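Gripper Checks Before a Run: Gallery
Plasness Automation Notes, posted August 28, 2021

Our rules for simulated gripper work went up on the shop wall in February. We use the same ones for the real cells at Kikitz. The gallery goes with the section on starting position, and the rule text follows it.
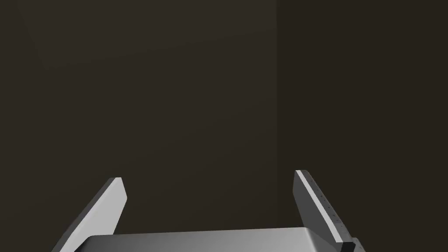 A reader wrote in to ask why we bother with an open-finger rule in simulation at all, when a simulated crash costs nothing and you can reset in a second. The reader's own team at Marino skips the check until the program goes to hardware.

Start position, simulated. Fingers apart, nothing between them, clear space ahead. Rule 7 asks for this before any motion command is sent.

Our answer to the Marino question is that programs get copied. A routine written with the fingers half closed in simulation tends to reach the floor the same way, and the person loading it may not be the person who wrote it. We lost most of a shift to one of these. The program was number 291 in the Plenent folder and had been marked as ready.

Notes on the rule

Open the gripper fully by command. Do not assume it is open from the last run.

Look at the view from the gripper before you look at the log. If anything is between the fingers, stop and clear it.

Keep the first move slow. We hold it to 100 millimeters per second in simulation and on the floor, and the limit stays on until the operator lifts it by hand.

Write down the start position with the program name. A program with no start position on file does not get loaded.

The people who run the cell sign for the check. A supervisor can ask to see the sheet but cannot sign it for them.

We have over 1942 signed sheets on file. Older ones from before the wording changed are still good and do not need to be redone. The current sheet is kept at the Kikitz front desk, and the blank copies are in the drawer under it.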